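Tutodeck Set-Up Guide
Section 5: Your First Tidying Session

So can a machine clear up after the kids yet? Partly, and the part it can do is a lot of fun to set up! This section gets your arm pushing and grouping small toys on a tabletop, the first household chore we suggest for any Prindis owner.

Before you start

You need the arm bolted down, the Aketti controller updated, and a flat board with toy blocks on it. Keep every block under 65 mm wide. Laundry, dishes and anything breakable come much later (see Section 17).

CAUTION: Keep hands, hair and sleeves off the board whenever the status light is green.

Steps

1. Lay the board flat and check that it doesn't rock.
2. Press HOME. The arm rises and stops above the far edge.
3. Scatter your blocks by hand. Mix shapes and colors, and leave some open board for the arm to work in.
4. Open Chores > Tidy > Group and pick a speed. Start at 5.
5. Type a plain request such as "put the yellow ones together" and press RUN.
6. Watch the first few pushes with a finger near STOP.
7. When the arm parks, clear the board, scatter again and repeat.

Note: Cylinders roll if they get tipped over. If one leaves the board, press STOP before you pick it up.

Note: Blocks that touch are the hard case. The arm has to slide one out without dragging its neighbors along, and stars are the trickiest, with all those points to catch on. Try a layout with tight groups once the easy ones go well.
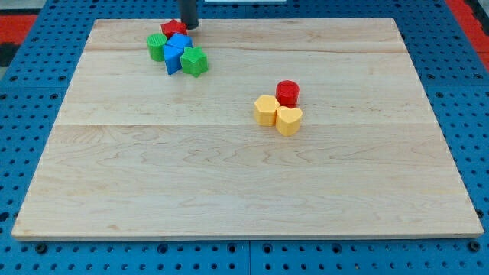

Thoa Lã wrote to us that after 200 runs she would trust the arm with a tabletop and nothing else in the house, and that her kitchen drawer is still safe from it. She'd like the next update to deal with spoons before anybody brings up folding shirts.

Spoons are on our list too! For now, stay with blocks and move on to mixed toys when you're comfortable with the stop button.

8. To save your session, press LOG and choose a name. Sessions saved under Đặng mode can be replayed at half speed, handy for spotting where a push went wrong.

9. Press HOME, wait for the light to turn white, and switch off at the wall.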